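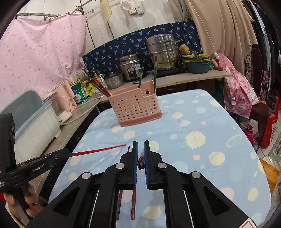
Spend on the spare pads first, the buyer at Dondarent told us, and she was delighted to be asked. "Everyone wants to talk arms. I love talking pads!"

Her plan for February covers 11 hand-held grippers at a total of 3,613 dollars, with 2 held back as spares – a line she fought for. Husten quoted too, but wanted 61 days to deliver.

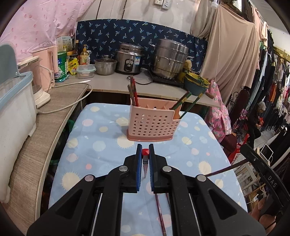

Chopsticks and a utensil holder on the table.

"Next year I'd budget the Tufa site the same way," she said. "Small tools, plenty of them."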